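Storm drains and street flooding - notes for session 4
Posted 2019-03-22, J. Holloway

Pick up from last time. We had runoff, we had the basin map, we stopped at the outlet on Culia Street. Start there.

Why a street floods when the river is nowhere near it. Rain falls faster than the inlets can take it. River flooding is a different process with a different warning lead time, keep them apart on the test. Students mix these up every year.

Terms
Inlet - opening at the curb or in the gutter.
Catch basin - the box under the inlet, has a sump that traps grit.
Lateral - pipe from basin to main.
Surcharge - main is full and under pressure, water backs up and comes out wherever it can.

The Grernell case (reading packet, pages 2 to 9)
Town sits in a bowl. Old main down Ostrowski Avenue, 30 inches, laid when half the catchment was pasture. Since then: parking lots, the school, the shopping strip. Same pipe. September storm, moderate rain, not a record by any measure, but the ground was already soaked from the week before. Soaked ground acts a lot like pavement. Underpass closed, buses rerouted, school let out early.

The town listed 294 inlets in the area. Crews could clean up to 300 a season, so on paper everything was covered. Problem was timing. Cleaning was done in early summer and the leaves come down later. A grate with leaf mat on it can lose most of its intake and still look fine from a car.

Do not write "the drains failed". Say which part. Inlet blocked? Basin full of grit? Main surcharged? Each leaves different evidence. Blocked inlet - deep water at the curb, pipe below has room. Surcharge - water coming up out of the grate, covers lifted or rattling. We will use the Gaser street photos for this, bring your printouts.

Rational method, quick version
Q = C i A
Q peak flow, C runoff coefficient, i rain intensity, A area. With acres and inches per hour you get cubic feet per second, near enough, no conversion needed. C is high for roofs and asphalt, low for lawn on sandy soil. Mixed area, use the weighted average. Intensity has to match the time of concentraton, so do that step first. People skip it and grab the daily total off the weather page. Wrong number, wrong by a lot.

Only good for small catchments. Dont use it on the whole Grernell basin, use it on block 2.

For next time
Read the rest of the packet. Work the block 2 problem, show units on every line. One paragraph on why the warning for the underpass came late, use the timeline and not the newspaper piece.
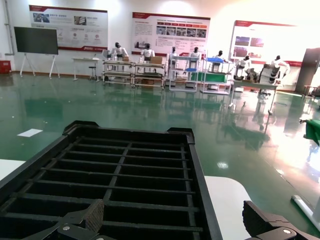 Office hours same as before, but the room may change, check the door. If you missed the basin map, ask Juniper Holloway for a copy before you start the problem set, the areas are marked on it and you need them.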